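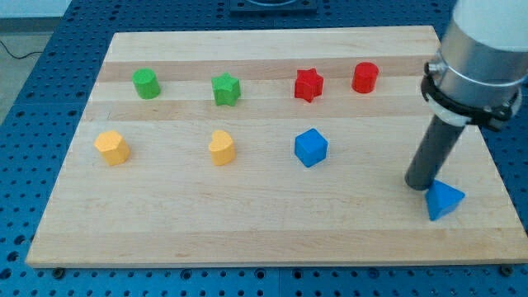 The Grultedus shape blocks on the maple-colored work board, blue table beneath.

Equipment Review: Grultedus Shape Blocks
Reviewed for the Kurthorpe Learning Materials Library by Sérgio Baptista

The library acquired two sets of these blocks in June for loan to member classrooms. Each set was placed with a group of 14 children for one term, and teachers returned written comments at the end of the loan period.

The blocks are small, colored and made of wood. Shapes include cylinders, five-pointed stars, a heart, an octagonal prism and a cube. The stars and cylinders come in both red and green, so a child may sort by color first and by shape afterward with the same pieces. Teachers found this the most useful feature of the set. The flat tops also allow simple stacking, although the stars proved difficult for younger children to line up.

Reviewers recommend a firm, pale surface. Colors read clearly against light wood, and the striped board shown here gave children a ready line to follow when setting out rows. The board is not supplied and must be obtained separately.

Two reservations were recorded. The storage bag is too tight for easy packing, and the printed activity guide covers sorting at length but says little about patterns. Cleiton Medeiros, who coordinated the loans, has asked the supplier, Menzies, for a revised guide.

Recommended for general loan – ages three and up. Borrowing period: 20 school days.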